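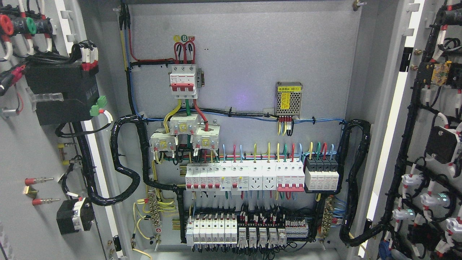 El armario de los cables: qué hay dentro y para qué sirve

Hola otra vez. Soy Amna Jadoon y en esta sección os cuento cómo funcionan las cosas que casi siempre están cerradas con llave. El mes pasado tocó la caldera del colegio y me escribisteis un montón (¡gracias, sobre todo a los de la carta de tres páginas sobre tuberías!). En enero le toca al cuadro eléctrico.

Un cuadro eléctrico es un armario por donde pasa la electricidad antes de repartirse. En vuestra casa hay uno, seguramente cerca de la puerta de entrada, pequeñito y con una tapa. Los de los talleres y las fábricas son mucho más grandes, con puertas como las de un ropero, y cuando se abren dan un poco de susto de tanto cable que tienen. A mí me lo dieron la primera vez. Luego alguien me fue diciendo los nombres y se me pasó, porque cuando sabes cómo se llama cada pieza el lío se ordena bastante.

Antes de empezar, lo importante

Un cuadro eléctrico no se abre. Ni el de casa, ni el del cole, ni el del garaje de los abuelos. Si se va la luz, avisáis a una persona mayor. Los electricistas estudian varios años para poder trabajar ahí dentro, y aun así cortan la corriente y comprueban con un aparato que está cortada antes de tocar nada. Vosotros, a mirar fotos conmigo — que también se aprende.

El jefe de la puerta

Arriba del todo, en el centro, está el interruptor general. Es blanco y tiene una palanca roja. Pensad en la llave de paso del agua: si la cierras, no sale agua por ningún grifo. Pues con este pasa lo mismo, si se baja la palanca se queda sin corriente todo lo que viene detrás.

Los cables rojos que llegan por encima son gordos. ¿Por qué unos cables son gordos y otros finitos? Imaginad la salida del recreo. Si tenéis que pasar todos los de la escuela a la vez, hace falta una puerta ancha; para que salga vuestra mesa, basta con una estrecha. Por el cable gordo puede ir la corriente de muchos aparatos sin que se caliente demasiado. Si pusiéramos uno fino en su lugar se calentaría, y un cable muy caliente puede provocar un incendio.

Los que miden sin tocar

Debajo del general hay tres piezas blancas con una etiqueta amarilla cada una. Se llaman transformadores de corriente, y son mis favoritos. El cable que queremos medir pasa por en medio, como un hilo por una cuenta de collar, y la pieza nota cuánta corriente va por él sin tener que cortarlo ni pelarlo. ¿Cómo puede ser? Cuando la electricidad se mueve por un cable, crea a su alrededor un poquito de magnetismo, el mismo tipo de fuerza que tienen los imanes de la nevera. El transformador de corriente siente ese magnetismo y manda una señal pequeña a un medidor.

Gráinne Mulligan, que fue mi profesora de taller en Clondavum, nos lo explicaba poniéndose la mano en la muñeca. El médico te cuenta los latidos desde fuera, decía, y no le hace falta abrirte.

La fila de los vigilantes

Ahora bajamos a la fila de piezas que cruza el armario por el medio. Van todas enganchadas en una barra de metal que se llama carril DIN. Es una idea buenísima: como casi todos los fabricantes hacen sus piezas para el mismo carril, encajan unas al lado de otras, igual que los bloques de construcción.

A la izquierda hay cinco interruptores estrechos con palanquita roja. Son los magnetotérmicos (ya sé, vaya palabra, decidla despacio: mag-ne-to-tér-mi-cos). En una casa, uno puede encargarse de las luces, otro de la cocina y otro de los enchufes. Si alguien conecta demasiados aparatos a la vez, el magnetotérmico de esa parte salta y la deja sin corriente, y lo demás sigue encendido. Por eso a veces os quedáis sin microondas pero la lámpara del salón sigue tan tranquila.

Después vienen dos diferenciales. Se reconocen por el botoncito amarillo. Un diferencial compara la corriente que sale con la que vuelve, y tienen que ser iguales. Si falta un poco es que se está escapando por algún sitio, y ese sitio podría ser una persona. Entonces corta en menos tiempo del que tardáis en parpadear. El botón amarillo es para hacer la prueba, y la hace un adulto.

En la misma fila hay también enchufes. Sí, ¡enchufes dentro del armario! Vienen muy bien para el técnico que necesita conectar un aparato mientras trabaja.

Y al final, a la derecha, en blanco y negro, el protector contra sobretensiones. Cuando cae un rayo cerca puede colarse por los cables un empujón enorme de electricidad, y este protector lo desvía hacia la tierra para que no llegue a lo delicado.

La cajita plateada

A media altura hay una caja de metal con agujeritos. Es una fuente de alimentación y hace un trabajo parecido al del cargador de un móvil, que convierte la corriente del enchufe en otra más suave. Los agujeritos dejan que entre el aire, porque al trabajar se calienta.

¿Y tantos colores?

Me lo preguntó Sorcha Buckley, de la clase de los mayores. Los colores ayudan a no equivocarse. En muchos países de Europa el azul se usa para el cable neutro, y el verde y amarillo juntos, a rayas, para el de tierra. En otros sitios las reglas son distintas, así que un electricista que viaja tiene que aprendérselas de nuevo, y además nunca se fía solo del color — siempre mide.

Para hacer en casa

Pedid a un adulto que os enseñe la tapa del cuadro de casa, solo mirando. Muchas veces hay cartelitos escritos a mano al lado de cada interruptor. Dibujad un plano de vuestra casa y pintad de un color las habitaciones que comparten interruptor. Con 14 lápices os sobra, y se tarda menos de 60 minutos, merienda incluida.

Si me mandáis el plano, pondré algunos en el corcho de la entrada. El próximo mes, los ascensores.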